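Trilari Forums > Timber and Finishes > Showing off some reddish-brown grain

clorawattle
Joined: January
Posted 7 July 2023

I am completely smitten with this table! Every time I walk past I notice another bit of grain. The colour is a warm reddish-brown, and there are streaks that go nearly chocolate next to ones that are more caramel. Have a look:

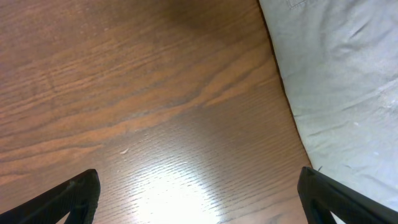
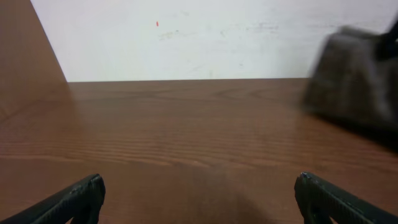
I'm thinking of just a wipe of Drididum polish and leaving it alone – any favourites for keeping a shine like that? And what's your guess on the timber?

widmer_shed
Posts: 1,489
What a ripper! My guess is veneer, going by the looping figure in the second one. Nothing wrong with that, I love a good veneer.

plane_and_simple
Posts: 200
Not convinced. Plenty of solid boards have loops like that. Look at an edge: if the grain carries over from the top, it's solid.

widmer_shed
Unless it's been lipped :) Either way, go easy on the polish. I'd cut the sheen back with a soft wax, the glare would drive me mad.

clorawattle
No way, the sheen stays! The flame shapes in the first one are my favourite part and I want them glowing. Off to look at the edges now with a torch.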